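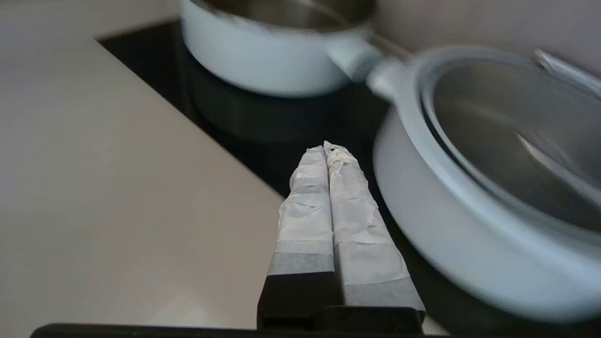
Dimari is the kitchen arm we've been building on Tuesday nights, half of it in our shared workshop and half on my kitchen bench at home. These are the questions we get most, answered as well as we can! The current job is cookware: reach in over a black glass cooktop, find a pan handle, take hold of it. Two white pans with their handles close together make a lovely hard test, and the wrinkly white wrapping on the fingers is where most of the questions start.

## Why wrap the fingers?

Grip, mostly. Bare black fingers skated off anything glossy. The wrap is soft, cheap and quick to redo, and the grey bands lower down mark where we stop wrapping. Vinh Bạch wants to cast proper silicone pads and I can't wait to try them.

## What did it cost?

$653 so far, not counting the two motors I cooked in February.

## Does it work on every cooktop?

No idea yet! Shiny black glass is tough on the wrist camera – reflections look an awful lot like pans. Renata Mansilla recorded 228 practice reaches for us to tune against, and matte surfaces still do better.

## Can it cook?

Not yet. Everything is done with the cooktop off and the pans empty. Please keep it that way if you build one.

## How heavy a pan can it lift?

We stop at a small saucepan. Bigger pans get nudged or turned by the handle. The shoulder joint is the weak spot, and Ferdinand is redrawing it with a wider bearing.

## How long does a print take?

Just over 40 hours for the full set of parts on my old printer. Start with the base, it's the slowest.

## Can I come and see it?

Yes, please do! We're at the Edanar workshop from 7 pm on Tuesdays. Ask for Eulalia, and bring a pan with an odd handle if you've got one.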